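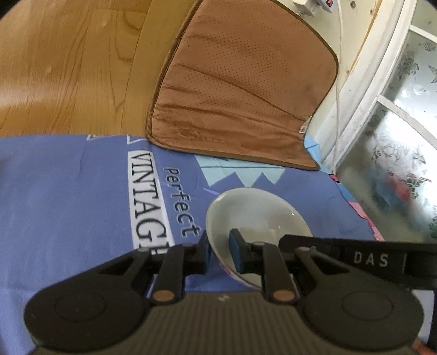 Washing up and putting away the everyday bowls, the quick way. Mine are nothing fancy, mix of old stuff and a few from Karkthorpe market. I do the sorting on a cloth, never bare wood. A white bowl on a blue printed cloth is easy to check anyway, any chip on the rim shows up fast. Cloth also stops them sliding when you're in a rush.

**You need**

- cloth big enough to hang over the edge
- dish soap, soft sponge
- 2 dry towels
- paper towels for between the bowls

**Steps**

1. Spread the cloth. Smooth out the folds or the bowls rock.
2. Empty everything first. Tea bags out of mugs!! I forget every time.
3. Warm water, not boiling. Wash the inside, then the rim, then the foot. Go easy on painted flowers, no scrubby side.
4. Rinse, then upside down on a towel for 14 minutes. I set the oven timer.
5. Dry the foot ring by hand. Water hides in their.
6. Set them out on the cloth with space between. Run a finger round each rim. Chipped ones go in the plant pot box. 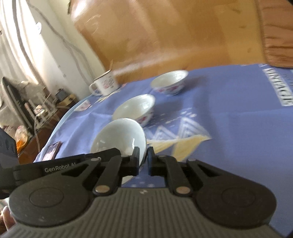

*Three white bowls and the enamel mug on the blue cloth.*

7. Stack by size, biggest at the bottom, one paper towel between each. Four high max.
8. Mugs go seperate. Enamel chips if you knock it on china, so give it its own corner of the shelf.

**Shelf notes**

My shelf is the narrow Lundix, 46 cm wide. Fits two stacks and a mug. If yours is deeper put the ones you use daily in front.

Stains that won't shift: baking soda paste, leave it on while you eat lunch, rinse. Cloth goes in the wash Friday with the towels.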